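Temps de lecture : 4 min

Visite chez Sarkden, 27 août 2019 — notes de retour

Parti tôt, arrivé en retard, la navette de Vivier ne dessert plus le parking du fond. Badge, café tiède, et on file direct à l'atelier de téléopération. Pas de présentation, tant mieux.
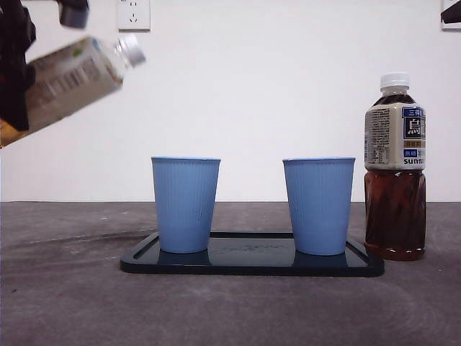
Donc la tâche de la matinée : servir à boire. Le groupe était petit, on pouvait s'approcher. C'est Zlata Dovhaniuk qui menait la visite, Maksym Kravets aux commandes. Lui est assis sur le côté, deux poignées, une pédale. Il bouge la main, le bras suit avec un léger retard — on s'y fait, dit-il, au bout d'une journée on ne le sent plus. Moi j'ai bien senti.

Consigne écrite au marqueur sur un carton : prendre la bouteille, l'amener au-dessus du gobelet, incliner, reposer. Quatre verbes. Il faut la refaire 21 fois par série, en changeant un peu la place des choses à chaque reprise. Le plateau un peu plus loin, les gobelets plus serrés ou plus écartés. Si tout est toujours au même endroit le modèle apprend l'endroit et pas le geste, m'a expliqué Zlata. Logique, mais je n'y aurais pas pensé.

Capuchon vissé pour toute la première phase. Ils apprennent d'abord la trajectoire, le liquide vient plus tard. J'ai demandé pourquoi ne pas prendre des bouteilles vides dans ce cas. Réponse : le poids. Une bouteille pleine tire sur le poignet, une vide part trop vite, et l'opérateur change sa façon de faire sans s'en rendre compte. Les gobelets par contre sont un vrai souci d'après Maksym, ça se renverse au moindre frôlement. Une prise où un gobelet bouge est gardée quand même, mais étiquetée à part.

Objectif annoncé : 2 000 démonstrations avant janvier. Ils en ont nearly — pardon, presque 15 pour cent. Zlata n'a pas l'air inquiète. Maksym un peu plus, c'est son dos.

J'ai essayé. Catastrophe. On veut regarder sa propre main alors qu'il faut regarder la pince. La profondeur surtout : je croyais être au-dessus du gobelet, j'étais bien derrière. Au troisième essai j'ai saisi la bouteille, beaucoup trop bas, impossible de l'incliner ensuite sans que le poignet arrive en butée. Maksym prend plutôt vers le milieu. Il dit que la moitié du travail est dans la prise, le reste suit.

Ensuite l'autre méthode, salle d'à côté, avec Zakhar Tkachenko. Guidage à la main : on attrape directement le bras, moteurs relâchés, et on le promène. Beaucoup plus intuitif, j'ai réussi du premier coup un aller-retour correct. Mais les bras de l'opérateur passent devant les caméras, et pour les gestes à 2 bras c'est vite l'enfer. Zakhar défend sa méthode pour tout ce qui est contact, essuyer, visser, pousser un tiroir. Pour verser il reconait que la télécommande est plus propre. Petite rivalité entre les deux salles, bon enfant.

Déjeuner rapide. Discuté avec Biljana Dimitrov, de chez Stelmakh, venue pour comparer avec leur propre installation. Chez eux les opérateurs tournent toutes les heures, ici toutes les demi-journées. Elle trouve que ça s'entend dans les données — son mot, « s'entend » — les gestes de fin de matinée sont plus courts, plus secs. Je n'ai pas pu vérifier, mais Zlata a pris note.

Après-midi plus molle. Une salle de relecture où on trie les prises : bon, mauvais, à revoir. Un écran, deux touches, la barre d'espace. Ça va très vite. Vu passer des hésitations, une bouteille reposée de travers, une autre reprise deux fois. Les hésitations sont coupées quand elles sont longues. J'aurais voulu savoir qui décide du « long », la question est restée en l'air, il fallait libérer la salle.

Pas vu le modèle entraîné tourner tout seul. C'était au programme, c'est reporté, pas de date. Domage, c'était la raison principale du déplacement.

À retenir pour chez nous :
— varier les positions dès le premier jour
— garder les ratés, avec une étiquette
— un siège correct pour l'opérateur, vraiment
— demander à Biljana leur grille de rotation

Prochaine visite, Pundthorpe, si le budget passe. J'ajouterai le contact de Zakhar quand j'aurai retrouvé sa carte.

Ce site utilise des cookies pour mesurer son audience. En poursuivant votre navigation, vous acceptez leur utilisation. Accepter Paramétrer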